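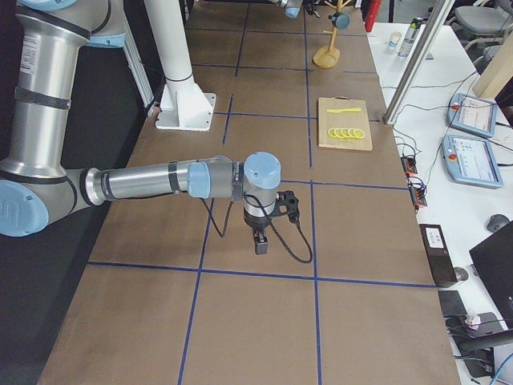 Dretasham is the planning and perception package maintained by the Kusix group for two-arm tabletop work. It reads a fixed camera, fits a plane to the table, and returns collision-checked paths for either arm. Table registration relies on the blue tape lines, which the detector treats as straight edges on the brown surface. Small items such as the lemon slices on the cutting board overlap one another, and the segmenter may merge them; users should set split_touching to true.

Contents
The release holds 2207 episodes in 14 task folders. Camera streams are stored at 30 frames per second. Four episodes lack gripper state and are listed in missing.txt.

Use
Run the calibration script before the planner. The planner will refuse to start if the table plane is older than the current session — this check cannot be turned off.

Contact
Quang Lại (planning) and Princess Samonte (perception). Please report faults through the Whiteley tracker.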